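Flolen Cell Rules: FAQ

We love these questions, so keep them coming!

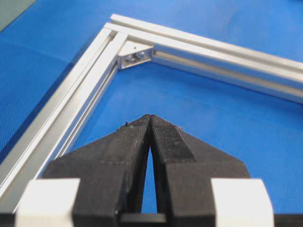
How fast can the arm move near a fixture?
Keep it at 40 percent or less until the new path has run clean 8 times. Then go ahead and open it up!

When do I wipe the fingertips?
At the start of every shift, and again after any job that sheds dust or chips.

Can I skip the stop button test?
No. It takes two people and hardly any time.

Does the Dellby shop use the same rules?
Yes, all of them, starting in April.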